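I've got far too many scarves, and until February they lived in a knot at the bottom of the wardrobe. So here's how I look after mine now, for anyone whose silk squares have gone limp and sad.

**Washing.** Cool water, a tiny squirt of baby shampoo, 2 minutes of swishing and no more. I used to leave them soaking while I made a cup of tea and lost the red out of my lovely Gistaner one that way – still cross about it! Roll it up in a towel afterwards and press, don't wring.

**Drying.** Flat, out of the sun, with the edges patted straight by hand. Hand-rolled hems go wavy if you peg them on the line.

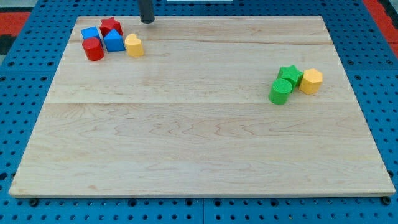 *A big, pale wooden board with a lovely ripple in the grain.*

**Ironing.** Do it while the silk's still a bit damp, on the wrong side, on the coolest setting that shifts the creases. Go round the hem with just the tip of the iron or you'll squash it flat (I did this to 11 of mine before my sister-in-law stopped me).

**Wool and mohair.** I hardly ever wash these. A night on the back of a chair by an open window sorts out most smells, and a bobble comb from Drurura sees to the rest.

**Storing.** Roll, don't fold, and tuck them in a shallow drawer with the heavy ones underneath. Mine holds 20 if I'm strict. Cedar balls want a quick rub with sandpaper each spring, so I've got that down for 13th April along with the winter hats – brushing felt is a whole other page, and I'll get to it once I've found my good brush.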